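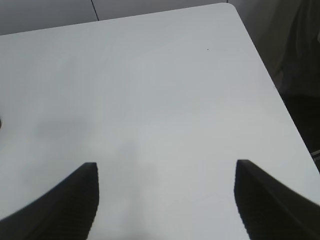 About the Conneely School of Tea

The Conneely School of Tea offers instruction in the preparation and service of tea to adults of all levels of experience. The School was established by Alasdair MacLeish, who remains its Director, and it is governed by a board of five members elected from among its former students. Instruction is given in person at the School's premises on Jerno Street, where we maintain two classrooms, a reading room, and a small kitchen for heating and drawing water.

Our Purpose

The School exists to teach the everyday handling of tea and teaware to a high standard. Students learn to select leaf, to judge water, to pour evenly, and to care for the vessels they use. The School does not sell tea and has no commercial ties to any grower or importer. Tuition, together with an annual grant from the Zotura Fund, meets the full cost of our teaching.

Since the School opened, 1,962 students have completed the Foundation Course. Many are employed in hotels, restaurants, and tea rooms. Others enroll for personal interest, and the School makes no distinction between the two groups in admission or assessment.

The Foundation Course

The Foundation Course consists of 8 sessions of two hours each. The opening session is given over to the teapot: how it is lifted, how its weight changes as it empties, and how the height of the spout governs the flow. Students begin with a single pot and a single cup on a plain white table.

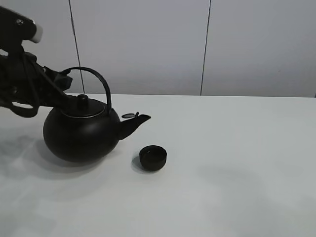 Later sessions introduce green, black, and roasted teas, the service of several guests from one pot, and the order in which a table is set and cleared. Each student is assessed individually in the final session. The assessment includes one full service, from the setting of the table to the return of the clean teaware to its shelf. Students who do not meet the standard may repeat the assessment once at no charge.

Teaware

The School's own collection, known as the Kotonari Collection, is used in daily teaching. It includes kettles, side-handled pots, lidded bowls, and a large number of cups without handles. The catalog currently lists 1,429 pieces. Students may handle any piece in the collection under the supervision of an instructor.

For first lessons the School favors round black pots with a tall arched handle. The handle stands well clear of the lid, and a beginner can see the spout and the cup together while pouring. Small black cups are used in the same lessons. A small cup calls for a short, controlled pour, and an instructor can readily observe whether the student has stopped in time.

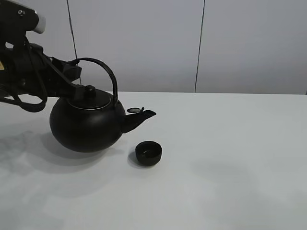 Must I bring my own teapot and cup to class?

Students are asked to bring only a clean cotton cloth and a notebook. All teaware is provided by the School and remains on the premises between sessions. Those who own a pot they wish to use may show it to the instructor after the first session.

Care and Storage

Every student takes part in the care of the teaware. Pots are emptied after each lesson, rinsed with hot water, and wiped by hand. Soap is not used on iron. Lids are dried separately and are replaced only when the inside of the pot is fully dry. Tables are cleared and wiped before the next class is admitted. 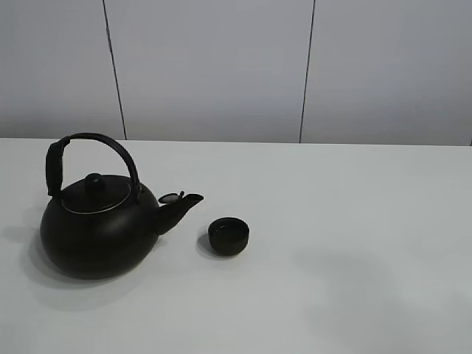
Pieces showing rust, chips, or a loose handle are withdrawn and entered in the repair book. Minor repairs are carried out at the School in May, when no classes are held. The collection is checked against the catalog during the same month.

Reading Room

The reading room holds 2,235 books and pamphlets on tea, ceramics, and metalwork. It is open to current and former students during teaching hours. Books may not be removed, but copies of short passages may be requested at the front desk.

Admission and Visits

Applications are accepted throughout the year and are considered in the order received. No prior training is required. Prospective students may attend one session as observers by arrangement with the School office.

Page last reviewed by the Office of the Director, 2023-09-27.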